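The Encore at Vallmont

I was never the singer in Lulari. I played bass, stood at the back and drove the van, and that suited me fine until the night our singer lost her voice halfway up the road to Vallmont.

We'd sold 850 tickets! For us that was mad. We'd had one hit, Zusuvau, which we wrote in a kitchen in Lü when we were all skint, and it had done nothing at all until a telly advert for yoghurt picked it up years later. Suddenly people's kids knew the words. They didn't know the verses, mind you (even I'm hazy on the second one), but they'd all bellow the chorus.

So there we were backstage, the four of us, with four minutes to go, and she was pointing at me and croaking. I said no. I said it three times. Then the drummer shoved me through the curtain and that was that.

I sang the first verse to my own shoes. I sang the second verse as the first verse again, only louder. And when the chorus came the whole hall just took it off me, and I stood there playing my daft little bass line and crying like a baby.

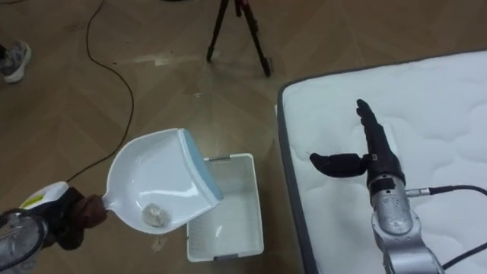
White basket and dustpan on the herringbone floor.

We got home on the Tuesday. I put the bass in its case and my stage shirt in the wash, and I hummed the thing all round the flat until the woman downstairs banged on her ceiling. I stopped, a bit ashamed of myself. Then up through the floorboards, flat as a pancake and miles too slow, she started on the chorus.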